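Enero
Por Mhairi Galbraith

Llego al taller de Kurkitov un viernes a las nueve y ya hay café hecho. Me recibe Starnon (así lo llama todo el mundo, es el apellido y él ya ni contesta al nombre), que lleva 15 años reparando fuentes de alimentación y otros tantos, dice, buscando cables.

«Antes cada uno tenía su tester en su mesa», me cuenta. «Y claro, llegabas por la mañana y el tuyo estaba en la otra punta, sin puntas y con la pila agotada. ¡Una guerra!» La solución les costó muy poco: una cesta de plástico verde, de las de rejilla, en el suelo y en la esquina. Todo lo que mide va dentro y de ahí lo coge quien lo necesite. 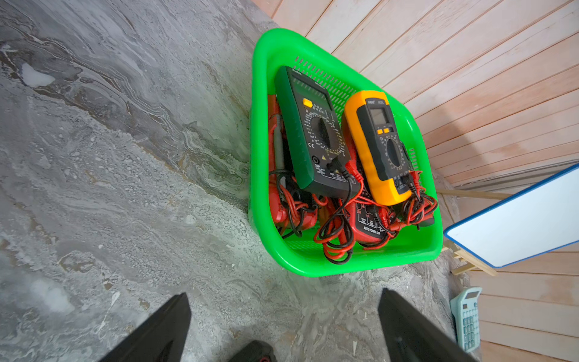

Le pregunto si no le da pena meterlos así, unos encima de otros, y se ríe. «Mira, los rojos son unos sufridores. El amarillo es el que me llevo yo cuando puedo, y el verde con su funda de goma tiene entrada de 20 A, que para según qué cosas te salva el día.» Lo de los cables ya es otra historia. Yo habría puesto ganchos en la pared, la verdad, y se lo digo. «Los pusimos. Duraron dos semanas. La gente desenchufa las puntas, las cuelga, y luego no hay quien las case con su aparato. Prefiero desenredar un rato.»

Tienen un par de normas, eso sí (me las recita de memoria, con el café en la mano): las puntas se quedan enchufadas al tester y el selector vuelve a OFF antes de soltarlo. «La segunda la cumplimos regular», admite. Cuando una punta sale pelada, la cortan y va directa a la basura, sin arreglos con cinta.

Antes de irme quiero saber si comprarían un armario con cajones, de esos tan bonitos con espuma recortada. Starnon se lo piensa. Vio uno por 410 euros y estuvo a punto. «Luego pensé en quién iba a abrir y cerrar los cajones todo el día y me compré otra silla.»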